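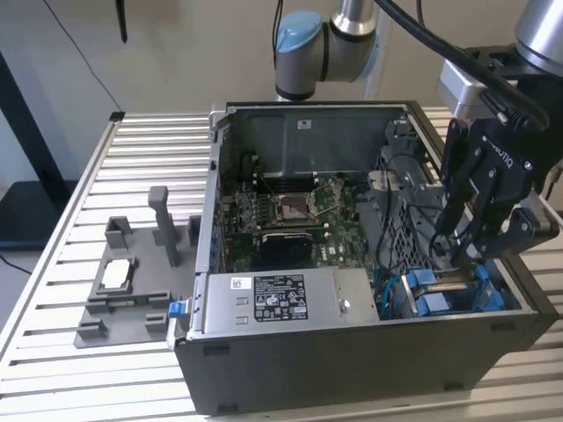 Groraldale extends electronics drop-off hours

2026-10-03

The Groraldale transfer station will accept desktop computers, monitors and printers from residents until 6 p.m. through the winter. The change follows a September trial in which the site took in 557 items.

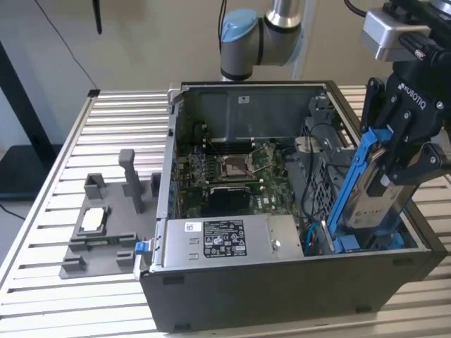
Hard drives should be removed or erased before drop-off. The station does not issue certificates of data destruction, said site supervisor Efua Adjei. Loads over 16 items require a booking.
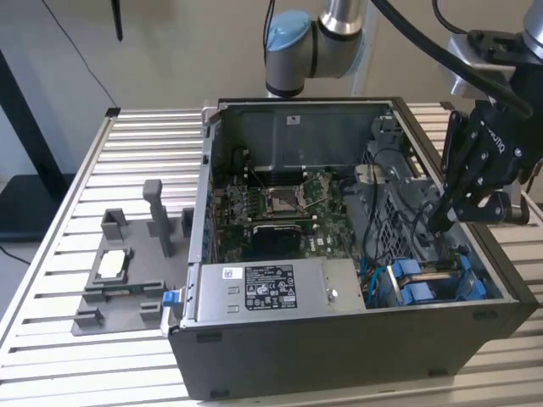 Items not accepted

Loose lithium batteries, smoke detectors and refrigerators go to the Billesia depot.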